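3.2 Where people put the glass

Last updated: October 2, 2022
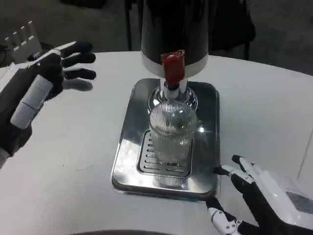 Figure 2. Ribbed glass on the drip tray grate, under the tap.

I started this part of the study thinking drips were a tap problem, and I've mostly changed my mind (Kenna Semple got there well before I did!). We watched 129 self-serve pours at the Harley and Gelley break rooms, and what kept catching my eye was the moment before anybody touched the lever. People who set the glass down first, let go, and then reached for the tap left a much cleaner table than people who held the glass up in the air. The grate helps with that, I think. In Figure 2 the glass stands right under the red tap, and the slots in the tray give you something to line it up with, so you don't need to stoop and squint. A ribbed glass like that one is also just nice to grip, though I can't claim we tested it properly.

We then asked 50 people at Sutherland to pour however they liked. Most put the glass on the grate without being told, which pleased me no end. The ones who didn't were usually chatting, and I've kept their pours in the totals in Section 4.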